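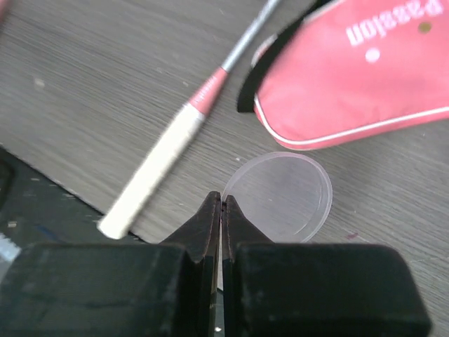
O Palomino é uma garra de dois dedos, elétrica, para braços colaborativos pequenos, e a primeira pergunta de quem faz o orçamento é sempre se vai servir para tudo. Não vai. Serve para muita coisa, e a lista começa no que cada um tem em cima da mesa: o punho comprido de uma raquete é um problema de comprimento e de alavanca, uma bolsa de tecido é um problema de paciência, e um disco translúcido e baixo, com a borda levantada, é o motivo pelo qual convém pedir os dedos de ponta fina logo na primeira encomenda.

Palomino, conjunto base
Preço: 1.786 € + IVA
Inclui: garra, 2 pares de dedos, cabo, flange de adaptação
Não inclui: braço, mesa, otimismo
Prazo de entrega: 33 dias úteis a partir da confirmação
Garantia: 9 meses, dedos excluídos

Os dedos são consumíveis. Gastam-se nas pontas, como as solas dos sapatos, e nenhum departamento financeiro gosta de o descobrir em outubro. Ponha-os no orçamento anual, na linha das luvas e dos parafusos.

A câmara de punho é vendida à parte pela Prodness. A Fongate fornece o suporte e o cabo, e monta tudo se o braço vier às nossas instalações de Prirkovstead. Também vamos ao cliente – a deslocação é paga, o café fica ao critério da casa.

Antes de encomendar, envie-nos o modelo do braço, a carga máxima e as medidas da peça maior e da mais fina. «Normal» não é uma medida, embora a recebamos com frequência.

Preços válidos à data de 31 de outubro de 2023.

Pedir orçamento
Descarregar ficha técnica
Peças e dedos de substituição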